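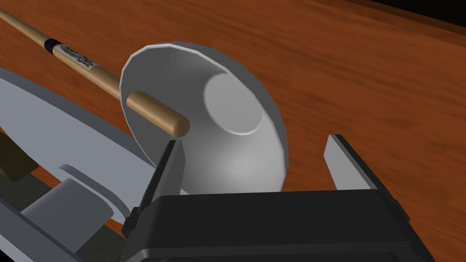 Slide 1: When the bat goes through the bowl

Morning, everyone. Leave this one up while people find seats, it does more for me than a title would.

Say who I am, say I work on the planning and tooling side of Killilik, and say I'm not a physics person. I write the bit that decides where the gripper goes and the bit that checks whether it was a sensible thing to ask for. The physics engine is somebody else's, and for a long time I treated it like the weather.

Let them look at it for a moment. Ask: who can see what's wrong? (Usually someone gets it quickly. If they don't, point at the stub of wood inside the bowl.) The bat comes down from the top left, meets the outside of the bowl, and then there's the fat end of it on the inside, with bowl wall in between. The bowl has no hole in it.

Then: "Our planner thought this was a perfectly good place to start."

Slide 2: What Killilik does

Keep this short, I always waffle here.

Killilik makes tabletop scenes, drops objects on a table, lets them settle, and hands the result to a grasp planner. The planner picks a grasp, the controller tries it, we log what happened. Then round again with different objects. We run it in batches of 500 scenes, overnight mostly, and in the morning there's a table of scores and I have a coffee and believe it.

Everything after the settling step assumes the scene is possible. That's the whole talk really, so if you need to nip out for the loo, you can go now.

Slide 3: How I found it

Confession time. I wasn't looking for this at all! I was chasing a completely different bug, to do with wrist angles, and I wanted some stills to compare. So I'm flicking through pictures of bowls, cups, the usual, and I go past one and think hang on.

Went back. Zoomed in. Made a cup of tea. Came back and it was still there.

After that I pulled one full batch and went through it by eye, which took most of a wet week in August, and found 91 scenes with at least one pair of objects sharing the same space. In a batch of 500. Pause here, let them do the sum.

(If somebody asks whether they were all this bad: no. Plenty were a corner poking a little way into a neighbour and you'd have to squint. Some were far worse and I'm saving those for the pub.)

Slide 4: Why it happens

There are 2 causes, and we had both.

First one is the collision shape. What you see drawn and what the engine bumps into are separate things. The drawn bowl is a mesh with an inside. The collision version, if you're lazy (we were lazy), is a few chunky convex lumps that roughly fill the same space. Get the lumps wrong and you either can't put anything in the bowl, as if it had an invisible lid, or there's a gap between lumps and things slide straight through the wall. We had some bowls of each sort. I spent a whole afternoon on an invisible lid once. Tell the lid story if there's time, skip it if not.

Look at the rim on the first slide by the way, it's all little straight bits. People see that and blame the mesh for being coarse. The drawn mesh being coarse is fine. I'd happily use a coarser one. It's the shape you can't see that bites.

Second one is spawning. We picked a random spot for each object, a little above the table, and only checked it against the table. We didn't check it against the other objects, on the theory that the engine would shove them apart. Sometimes it does, and sometimes it shoves so hard that one of them leaves the room. And sometimes two thin things are already so far into each other that the quickest way out is unclear, and the solver gives a sort of shrug and leaves them there, perfectly still. Our settling test was "has everything stopped moving?" Well, yes. It had.

I can't tell from a single still which of the two did for the bat and the bowl. Say that plainly, people do ask. You need the log.

Slide 5: What it does to a planner

This is the part I care about, so slow down.

The planner gets a depth view and works out places where two fingers could close on something. It likes a short, chunky bit with room on both sides. Now go back to the first slide (do go back, don't just wave at it). A stubby cylinder sitting in an open bowl, with a nice round end facing out. If you're a planner, that's lovely. To the planner it isn't attached to anything, because the wall hides the join.

So it scores well. Then one of two things goes wrong in our runs. Either the fingers close and the whole tangle of objects comes up together, and our success check says "object lifted, well done". Or the engine finally wakes up when the fingers touch, everything flies apart, and we mark down a grasp that there was nothing wrong with.

The first is worse. The second at least makes you look. With the first we were teaching the scorer that grabbing the end of a thing that's stuck through another thing is a great idea, and it believed us, the poor lamb.

Slide 6: The fix, part one (boring)

The boring fix is a gate between settling and planning. We called it Jevari, and it is a very small tool. It takes every pair of objects, asks how deep they overlap using the drawn meshes and the collision shapes separately, and complains if either answer is more than 5 mm.

Asking twice is the useful trick. If both say they overlap, your spawning is at fault. If the drawn ones overlap and the collision ones don't, your collision shape has a hole in it. And if it's the other way round you've got an invisible lid, and you have my sympathy.

It's slow on the drawn meshes. I won't pretend otherwise. We only run that half on pairs whose boxes touch, and that made it bearable.

Somebody will ask why not just turn up the solver iterations. We tried. It got slower and the tangles stayed tangled.

Slide 7: The fix, part two (less boring)

Spawning now goes one object at a time. Put one down, let it settle, check it, put the next one down. If a spot is taken, pick another. It's how you'd lay a table at home, and I'm slightly embarrassed it took us so long.

Collision shapes for anything hollow get rebuilt as thin wall pieces instead of lumps. We keep those in Grīnberga, our object store, next to the drawn mesh, so nobody can change one without being nagged about the other. There's a test that drops a marble into every bowl, cup and jug and checks it ends up inside. Silly test. Catches loads.

Big or awkward shapes lying close by are still a headache. You can see the blue-grey thing tucked in under the bowl rim on the first slide, with that thick stub coming off it. Shapes like that break up badly into lumps, and we've done a few by hand. I'd love to hear from anyone who has a better way.

Slide 8: What I'd do if I were starting again

Look at the pictures sooner. I had dashboards for everything and I hadn't opened a still in months. We now have a page that shows a random handful from each night's batch, with the gripper in view, and whoever's in first scrolls through it. My team grumbled and then started sending each other the odd ones.

Keep the bad scenes, too. I nearly deleted the lot in a huff. They're now the test set for Jevari, and the bat and bowl is the first one in it. When someone changes the overlap code and that scene passes, the build goes red.

And write down what "settled" means. Ours said "not moving". It now says not moving, not overlapping, and still on the table. I could add more, but I've stopped there for the moment.

Slide 9: Not done yet

Soft things. No idea. A sponge is supposed to squash a bit, so how deep is too deep? At present we skip them and I feel guilty.

The other one is the scorer itself. We retrained on cleaned batches, and its favourite grasps did change, but I haven't got a comparison I'd be happy to put on a slide. The Arinach people want to try the same gate on shelf scenes, where there's far more leaning and wedging going on, and I expect it will throw out things it shouldn't. Ask me again after that.

Questions

Likely ones, so I don't freeze:

Does the gate bias the scenes towards tidy ones? Yes, a bit. Touching is allowed, overlapping isn't, but one-at-a-time spawning does give fewer heaps. We drop some in as a pile on purpose and let the gate sort them out.

Could the planner spot it for itself? From one depth view, I don't think so. With the wall in the way it looks like any short peg lying in a bowl.

Is the code out? Jevari will be, once I've tidied up the bits with rude variable names. Put the contact slide up and leave it up.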